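Putting Together a Small White Frame: Our Report on Flat-Pack Furniture

Mingxuan Fan and Nesrin Dursun
Product Design Workshop, second-year project
Handed in Jun 10, 2021

Why we chose this

When we were asked to pick an everyday job and look at it closely, Nesrin wanted to do bread and I wanted to do bicycles, and we argued over it through most of a very long lunch. What settled it was the stool in my kitchen. I had put it together in December with my aunt reading the instructions out loud to me, and one leg has wobbled ever since, and I had always blamed the stool. Nesrin sat on it, rocked back and forth a few times, and said it was probably me. So we had our topic - how a piece of furniture made of a molded frame and push-in legs goes together, and where people go wrong.

Our tutor let us have the long room at the Talpur building in Wustville, which has good light and plenty of space for spreading out. We had a budget of 222 dollars for the whole project and spent most of it on furniture, with a little left over for sandwiches.

The parts

We worked with white plastic frames and white legs in the shape of tubes. The frame is the part that everything else depends on. It has ribs molded into it and open triangles between them, and before the legs are in it looks like nothing much at all, which I think is why people handle it so carelessly when they take it out of the box.
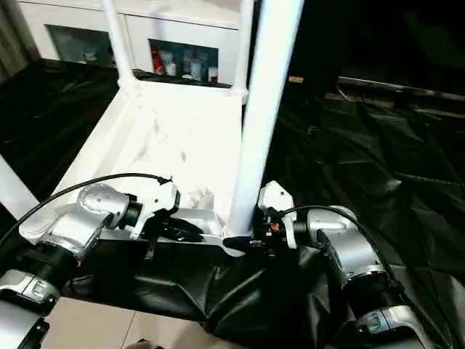 We also read through the instruction sheets that come with four products of this kind, among them the Reltby stool and the Cania side table. Both are friendly enough little sheets, with big drawings and hardly any words. What we missed in both was a word on which way up the frame should lie while you work. My aunt and I had ours standing on its side against the fridge, and I now think that was our first mistake (our second was the cake, which we should have saved for afterward!).

Covering the surface

We laid black sheeting down before we started anything. White plastic picks up marks very easily, and a scuff that you hardly notice in the box is all you can see once the thing is standing in your living room. The dark color was Nesrin's idea and I was slow to come around to it, but white parts are wonderfully easy to find against black, and we lost a lot less time looking for things than we did in our first practice round on my cream-colored rug.
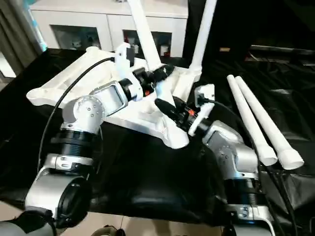

Our second lesson was to keep the legs that are waiting their turn beside the frame and all pointing the same way. The two ends of a leg are different, one of them being wider, and it is surprisingly easy to pick one up and offer it to the frame by the wrong end, especially if you are chatting, and we were nearly always chatting.

Fitting the legs

Fitting a leg is a job in two halves. First you line it up, and then you push. Most of the trouble we had came from doing both at once. If the leg is leaning even a little when you start to push, it will go part of the way and stop, and it feels so firm that you believe you are finished. I am fairly sure this is the story of my kitchen stool.

We got into the habit of holding the leg low, close to the joint, and looking at it from two sides before putting any weight on it. Nesrin likes to give it a tiny twist back and forth as it goes in. I never found that it made much difference, but she is the one whose stool stands level, so I have written it down.

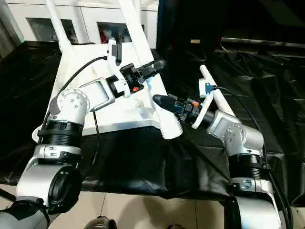

Keeping the frame still

The frame wants to slide away from you just when you lean on it, and plastic sheeting makes this a bit worse. You need something holding the frame while the leg goes in. We tried a rolled-up towel along the far side, which helped, and we tried kneeling on it, which I would not recommend to anyone. Holding the near edge down with one hand while the other hand steadies the leg was the way we liked best, though a tall post is awkward to manage that way if your arms are short like mine.
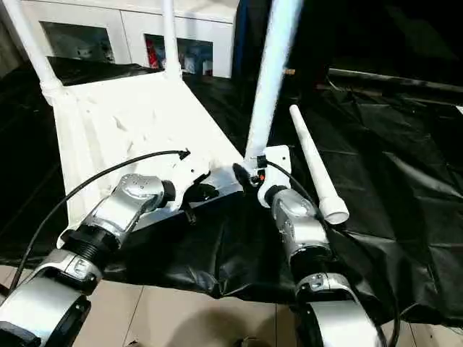

What we would do next

We would like to ask people outside our class to try the same job with the printed sheet and then with our own version, which has a drawing of the frame lying flat and a warning about the leaning leg. We would also like to try the job on carpet, as so many people do it there. Nesrin has offered to take my stool apart and start again from the bare frame, and my aunt has asked to be invited.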